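Fodetti (demonstration set)

Fodetti is a set of recorded demonstrations used to train robot grippers to handle soft materials. It was gathered under the Clornberg project and released on Thursday, May 11, 2023. The set holds 2,571 episodes over 73 tasks, among them folding, bagging and gift wrapping.

Ribbon work makes up 661 episodes. Satin slides and folds over itself, and printed lettering gives the system a cue to which way a length is turned.
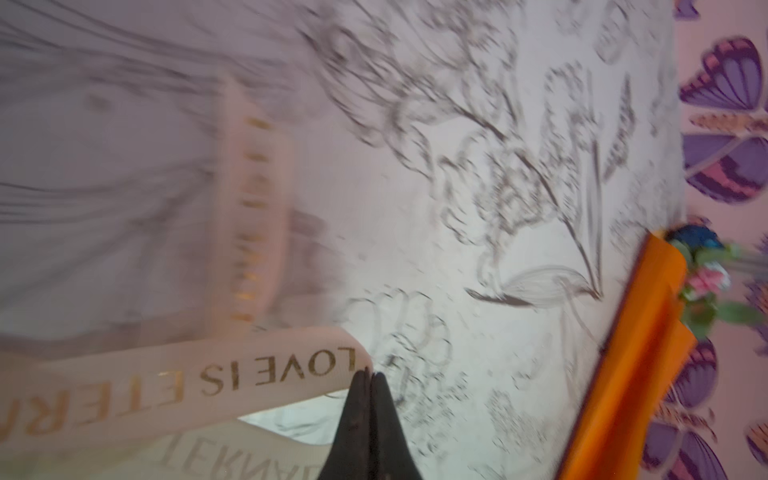
Each episode pairs wrist camera video with gripper position and opening width. Blurred video is kept — the Balomach loader can filter it by a sharpness score. Patterned papers are used on purpose, so that a policy does not learn to expect a plain background.
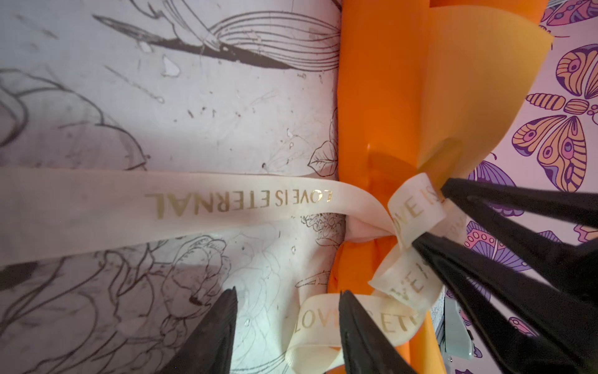
Episodes are split by task, with 10 tasks held back for testing. Failed attempts carry a separate label in the Kettler index.

See also: Imitation learning; Teleoperation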